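Notes for the Verkine talk, gathering examples in simulation
Slides are with Darcy. Keep to time, questions at the end.

Slide 1. Say who we are. I look after the data side at Dastcombe. Orestis Kokkinos wrote the simulator hooks, and Eftychia Margaritis checks what comes out. Thank Periklis for the invitation.

Slide 2. What an example is. One run of one task, start to finish: the camera views, the arm's joint positions, the gripper command, and a sentence saying what was asked. The sentence matters as much as the motion. "Put the fork in the drawer" and "close the drawer" can begin from the same layout, and the model has to act on the words. 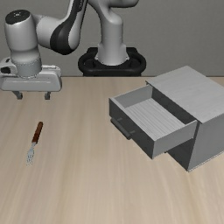
Slide 3. Starting layouts. We change where the fork lies, which way it points and how the cabinet is turned. Early on we kept the cabinet fixed, and the model learned to reach for one spot on the table. Orestis now draws a new layout before every run. Pause here, people usually want to write this down.

Slide 4. Who drives. Two operators, taking turns, 120 runs each for this task. They have different habits. One comes straight down on the handle, the other comes in from the side. Keep both. Mention that we stop for five minutes between batches, and that runs got sloppier when we skipped the break.

Slide 5. What we throw out. Runs where the fork goes through the drawer wall, which is a physics fault. Runs where the operator sits still for a long time at the start. A missed grasp followed by a good one stays in. Karthikeyan will ask about this, so have the Brakum comparison ready.

Slide 6. Thin objects. A fork lying flat is hard to pick up, and the fingers have to come down close to the table. More than half of the rejected runs failed at this step. Play the clip, no sound.

Slide 7. Next: a second cabinet, then the same task on the real arm. Don't promise a date.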